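Relatório de progresso – programa Momora de reparação doméstica, bairro de Wunddale
1 de fevereiro de 2025
Para: Aroha Nepia, Fundo Pryor
De: Hernán Puma

O relatório anterior, que não fui eu a escrever, dizia que o programa estava "a mudar hábitos de consumo no bairro". Continuo sem ver dados que o sustentem. O que temos são registos de entrada e de saída, e mesmo esses com falhas.

Até ao fim de janeiro deram entrada 1193 aparelhos. Saíram reparados 207. Os restantes dividem-se entre os que esperam peças, os que foram devolvidos sem arranjo e um grupo que Jolene Rakena classificou como "em avaliação", categoria que pedi para fechar por me parecer um armário onde se guarda tudo o que ninguém quer decidir. A candidatura prometia que a maioria das reparações ficaria pronta em 30 dias. Não sei se cumprimos: a data de saída só começou a ser registada a meio do período.

Na rubrica de equipamento não há desvios. As compras previstas foram feitas e as faturas seguem em anexo.

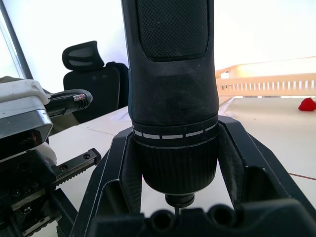
Ferramenta elétrica manual preta, com a ponta montada.

A formação é a parte que menos me convence. Mereana Henare deu todas as sessões planeadas e as folhas de presença estão assinadas. Os questionários de satisfação são ótimos, como costumam ser quando se preenchem à frente da formadora. Nenhuma pergunta procurava saber se alguém, depois da sessão, arranjou alguma coisa em casa. Kirsty Tawhiri propôs telefonar aos participantes três meses mais tarde e eu apoio a ideia, desde que as chamadas não sejam feitas pela própria equipa de formação.

Quanto às peças, o acordo com o armazém Zeremari continua por assinar. Enviaram uma lista de 3868 referências, apresentada na última reunião como uma grande conquista.

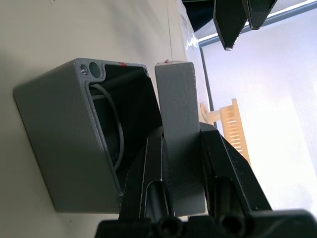 Cruzámos a lista com os pedidos pendentes e a maior parte diz respeito a modelos que nunca nos apareceram ao balcão. Antes de pagar a quota anual, quero ver um mês de encomendas reais – com prazos de entrega escritos.

Para o próximo período peço o seguinte:
Manter a verba de formação no valor atual, sem o reforço previsto.
Adiar a abertura do segundo balcão até haver datas de saída fiáveis.
Retirar do texto público a frase sobre hábitos de consumo.

A folha de despesas segue em separado. Falta o recibo da renda de janeiro, que o senhorio ficou de reenviar.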